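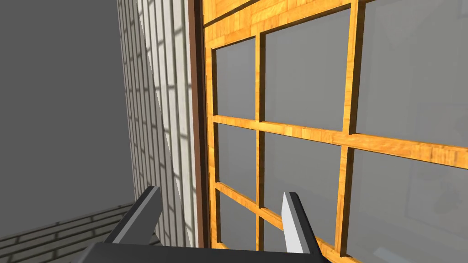

3. Wood surfaces and the winter comfort of tenants

3.1 Sample and procedure

The housing register of Villau lists 2,018 rented dwellings with wood on at least one large interior surface. From this register we drew 300 addresses by chance and sent to each one a paper questionnaire with a return envelope. The collection was closed on Oct 18, 2018, before the heating season had fully started, so the answers about winter refer to the winter before. We received 103 usable questionnaires. Tenants who had moved in after December were excluded, as they could not judge a whole season.

The questionnaire asked for the material of the floor, the walls, the ceiling and the window frames, and for the usual setting of the thermostat. It then asked how warm each room feels in the morning and in the evening, on a scale from one to seven. The wording of the scale was taken from our pilot study in Fulstead, with two changes that are explained in Section 3.3.

3.2 Ceilings

Ceilings with exposed wood were reported less often than wooden floors, and the tenants described them in very different words. For the analysis we grouped them into three classes: full boarding, open beams, and beams in a grid with panels between them (Figure 1).
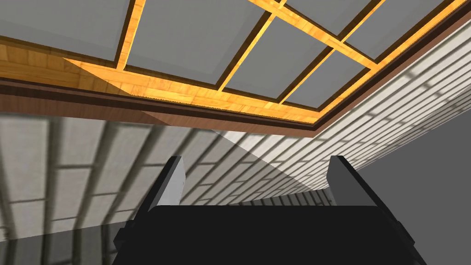

Figure 1. Ceiling of the grid class, with wooden beams and flat gray panels, seen from below (rendered view).

Tenants with a grid ceiling rated the evening warmth higher than tenants with open beams. The difference became small when we controlled for the height of the room – the open beams are found mostly in the high attic flats of the Madigan quarter. We therefore do not interpret it as an effect of the material. Full boarding showed no clear relation to the rating, neither in the morning nor in the evening.

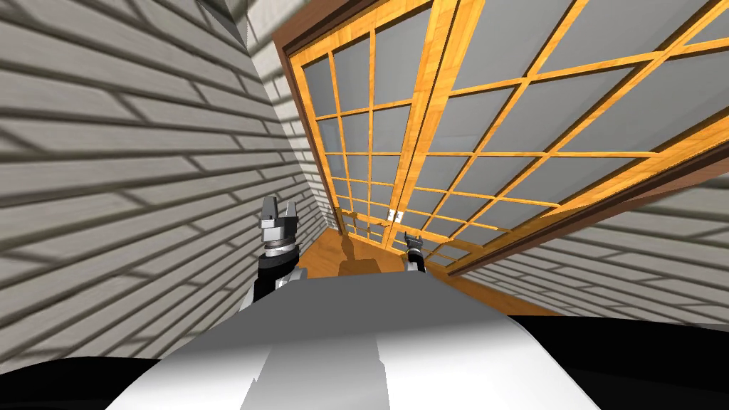
Milda Raudsepp

3.3 Interviews

To understand the ratings better, 21 tenants were interviewed at home. Many of them spoke first about drafts and only later about temperature. Several kept inner doors closed during the whole winter and heated one room well. In such homes the question about "each room" was difficult to answer, and we had already split it into heated and unheated rooms after Fulstead. The second change was to replace "pleasant" by "warm", which older tenants found easier.

The interviews were coded with the Zokix software by two coders working separately. Where they disagreed, the passage was read again by both of them, and it was left out of the counts if no agreement could be reached.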